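Running the Sorting Table Demonstration at an Open Day
Section 2 of the Serholm Table Guide
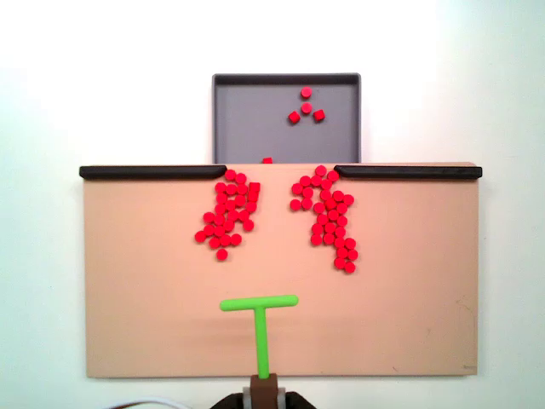 How long should one demonstration last for a walk-up group?
Plan on a few minutes per group, with a short talk before the robot moves and time for questions after it stops. School groups usually want a second run.

Last updated: January

This section covers setting up and running the table at an open day, a customer visit, or a similar event. It assumes that the arm has been installed and leveled as described in Section 1, and that the Kima control software starts without errors. If you are using the table in a lab with no visitors, skip the parts on the visitor line and the talk.

The task is simple to explain. The arm moves a green T-shaped pusher across the board and sweeps small red pieces through the gap between the two black rails, into the gray tray behind the board. The robot does not pick anything up. Say this early, as many visitors expect a gripper.

Before the doors open

1. Place the table at least 800 mm from any wall or display stand that visitors can lean on.

2. Lay the visitor line on the floor. The line must be outside the full reach of the arm, including the pusher. Do not measure from the board edge.

3. Check that the board sits flat. Press on each corner. If a corner rocks, adjust the foot under it and check the other three again.

4. Wipe the board with a dry cloth. Do not use glass cleaner or polish. A slick patch changes how far the pieces slide, and the Kima settings will be off for the rest of the day.

5. Check both rails. They should lie along the far edge of the board with the gap open in the middle. Push any loose rail back down by hand.

6. Seat the tray behind the gap. Its front edge must meet the board with no step. A piece that catches on the lip will block the ones behind it.

7. Fit the pusher to its mount and tighten it. Try to turn the crossbar by hand. If it turns, tighten it again.

8. Route all cables away from the visitor side and tape them down.

CAUTION: Keep the emergency stop within reach of the operator at all times. Do not hand it to a visitor, even when the arm is idle.

Starting the controller

1. Turn on the arm power, then the controller. Wait for the steady light.

2. Open Kima and load the profile named Tanau. This is the slow profile and the only one approved for public events. The fast profile, Zulu, is for bench testing.

3. Select Home. The arm goes to its rest position at the near side of the board.

4. Select Board Check. The software looks at the empty board and stores it. If it reports code 557, the lighting has changed since the last check. Turn off any spotlight aimed at the board and repeat the step.

5. Do one dry pass with no pieces on the board. Watch the pusher over its whole path. It should stay level and should not touch either rail.

NOTE: Sunlight moving over the board during the day can also bring up code 557. If the table is near a window, repeat the Board Check at noon.

Running the demonstration

1. With the arm at Home and the motion lock on, put the red pieces on the board. Pour them gently near the middle and spread them by hand. They do not need to be in any order.

2. Tell the group what the robot is going to do. Keep it short. A version that works well: "The robot has to get the red pieces into the gray tray. It can only push, and there is one way in."

3. Ask everyone to stand behind the line. Wait until they have.

4. Release the motion lock and press Start.

5. Stay quiet for the first few strokes. People like to work out for themselves what the pusher is doing. After that, point out that each stroke is planned from where the pieces are lying at that moment.

6. If pieces collect on either side of the gap, let the robot continue. It is able to come at a group from the side and bring it back toward the middle. Visitors often ask for help to be given at this point. Do not reach over the board.

7. When the run is finished, or when you want to end it, press Finish. The arm returns to Home and the motion lock comes on by itself.

8. Lift out the tray, empty it onto the board, and seat it again before the next group.

CAUTION: Never clear a jammed piece while the arm is in motion or paused. Pause holds the arm in place but does not lock it. Press Finish and wait for the lock light.

If something goes wrong

Pieces stop at the tray lip. The tray is sitting too high. Press Finish, reseat the tray, and restart.

Pieces tip on their sides and roll. This is normal in small numbers. If it happens often, the pusher is set too high above the board. Lower it one notch.

The pusher keeps going over the same empty spot. Kima is working from an old Board Check. Press Finish, clear the board, and run the check again.

The arm stops and the light turns red. Press the emergency stop, keep visitors back, and follow the restart steps in Section 4. Do not restart with people at the table.

Questions visitors ask

Does it learn during the day? No. The settings are fixed when the profile is loaded. The runs look different from one another because the pieces start in different places.

How much practice did it need? The Tanau profile was built from 2,154 recorded runs on this type of table.

Can I drive it? Not at a public event. The hand controller may be used only by people who have completed operator training.

Closing down

1. Press Finish and wait for the lock light.
2. Turn off the controller, then the arm power.
3. Remove the pusher and store it flat.
4. Put the red pieces in their container and check the floor under the table for strays.
5. Cover the board.

Serholm Table Guide | Contact: Serholm customer support | © Serholm. All rights reserved. | Back to top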